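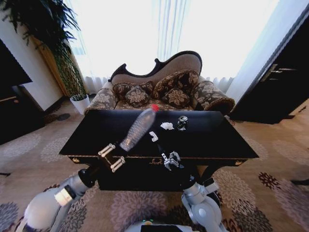
*Bottle in the left gripper, tissue and can still to go.*

**Left arm grabs the bottle fine, but the wrist view goes to mush on the way to the bin**

Posted by **Pendo Lukumay**, Sep 15, 2026

Hi all! I've been working on a tidy-up routine at home (I call the project Kareo, long story) where the left arm picks trash off the living room table and the right arm either helps or stays out of the way. The head camera is great. Bottle, can, tissue, scrap of paper, it finds them all as long as the arms aren't in front of them. My trouble is the wrist camera. Every time the arm swings up and away from the table I get frames like this one:
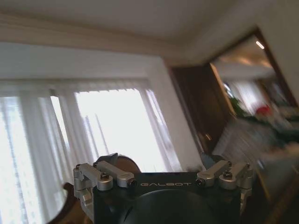

and then my code loses track of where it is for a second or two and the whole arm stops to think. I logged 200 wrist frames on one run and 39 of them got thrown out as too blurry or too bright. The window is behind the sofa and I really don't want to live with blackout drapes (my sister already thinks I'm nuts for moving the coffee table twice a day).

Things I've tried: slowing the whole arm down, which works but takes forever, and turning up the sharpening, which did nothing except make the curtains look weird. Exposure is on auto. Is there a setting I'm missing, or do I just need more lamps?

---

**Hélène Penner**

Turn off auto exposure on the wrist camera, that's where I'd start. When it's looking down at a black tabletop it opens way up, and then you swing toward a bright window and everything goes white until it catches up. Lock the exposure at something short, then raise the gain until the table is readable again. You'll get some grain and that's fine, grain is a lot easier to live with than smear.

The other thing is, do you need the wrist camera at all during the swing? I had the same stall on mine and spent most of July chasing it. In the end I told the tracker to ignore wrist frames whenever the joints are moving faster than a set speed and go by the joint encoders until the arm settles. Then it looks again once it's over the bin. My pickup loop went from stopping on nearly every trip to stopping maybe once an evening, and I didn't have to slow anything down!

If you do slow it down, only slow the last bit before the grab. No point crawling through empty air.

---

**Feng-yi Hsieh**

more lamps

---

**Tatu Kimaro**

Agree with Hélène on locking exposure. One thing to add: check your timestamps. I was matching camera frames to arm positions by when they arrived at the computer, and they were coming in 13 frames behind whenever the network got busy. Looked exactly like a blur problem and I bought a lens for it (still in the drawer if anybody wants it). Use the time the frame was captured if your driver gives you that.

Also, a glossy black table and a clear bottle is about the hardest combo you could pick, so well done getting that far. For the tissue, close the gripper slower than you think you should. Mine used to push it along the table like a little hockey puck.

---

**Pendo Lukumay**

Thank you both!! Locked the exposure and the white frames are mostly gone. Haven't done the speed cutoff yet, I need to figure out where the joint speeds get published first. Timestamps I'll check tonight. Feng-yi, I did also move a lamp.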